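Shared Desk Cleaning in a Student Computer Room
Project report, Module 3427
Submitted 14/08/2025

1. Introduction

The computer room on the first floor of the Vulcombe building is used by students from several courses. The desks are not assigned. A student may sit down at a desk that another student left a few minutes earlier, and the state of the surface depends on what that person did before leaving. The aim of this project was to write a short cleaning routine for one desk position, try it over a teaching period, and record where it slowed down or was skipped.

The project does not deal with hygiene in the medical sense. No swabs were taken. The only measures used were the time needed and a visual check of the surface under the normal ceiling lights.

2. Background

Cleaning at Vulcombe is done in the evening under the general site contract, which covers floors, bins and door handles. Desk surfaces are wiped only if they are clear. In practice most desks carry a keyboard, a mouse and screens, so they are passed over. A similar arrangement is in place at the Motcombe site, where the room is smaller and the desks are fixed to the wall.

An earlier student report from Motcombe suggested leaving wipes at each desk. The wipes were used up quickly and not replaced. For this project it was decided to use washable cloths and a refillable spray bottle.

3. Materials

One spray bottle per row, filled with diluted general-purpose cleaner
Washable cloths, in mixed colours
A lidded box for used cloths
A printed instruction card, A5
A stopwatch and a record sheet

The cleaner was Marchetti surface cleaner, diluted according to the label. It was sprayed on to the cloth and never directly on to the desk, so that liquid would not reach the keyboard or the cables.

4. Method

The trial ran in May. Thirty sessions were timed, all at the same type of desk. In each session the person using the desk was asked to clean it before leaving, following the card. The card gave these steps:

1. Move personal items to the chair or into a bag.
2. Push the keyboard and mouse to the far end.
3. Spray the cloth twice.
4. Wipe from the far end towards the near edge.
5. Put the keyboard and mouse back and wipe the space they stood on.
6. Put the cloth in the box.

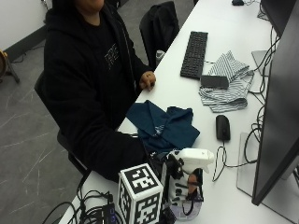 Step 1 caused the most delay. The card assumed that personal items would be few and easy to lift together, but small things tend to spread out along a long desk and end up among the equipment. A small bottle may stand at the edge in front of the next chair, and a flat item such as a phone may be put down on a folded cloth, as with the dark grey one on the striped cloth beside the keyboard. A cloth with something resting on it is treated as part of the user's belongings and is not picked up for wiping. The mouse cable was a second cause of delay, as a looped cable has to be lifted clear before the cloth can pass under it.

5. Results

The target time was 40 seconds. It was met in 16 of the 30 sessions. In the remaining sessions the extra time was spent on step 1 or step 5. Wiping itself varied little between users.

The visual check found marks most often along the near edge, where the wrists rest, and beneath the screens. The area under the screens was left out of the card by mistake. White desk tops made marks easy to find, although glare from the overhead lights hid faint smears unless the surface was viewed from the side.

6. Changes to the card

Step 1 now reads "Clear everything that is yours, including anything lying on a cloth". A line on the area beneath the screens has been added after step 4. Steps 2 and 5 were kept, with a note to lift the mouse cable first.

7. Limits of the work

Only one type of desk was used. Users knew they were being timed, which may have shortened the results. The revised card has not been tested at Vulcombe. A copy has been sent to the Arnusthorpe site, where the desks have a darker finish and the visual check would need a different method.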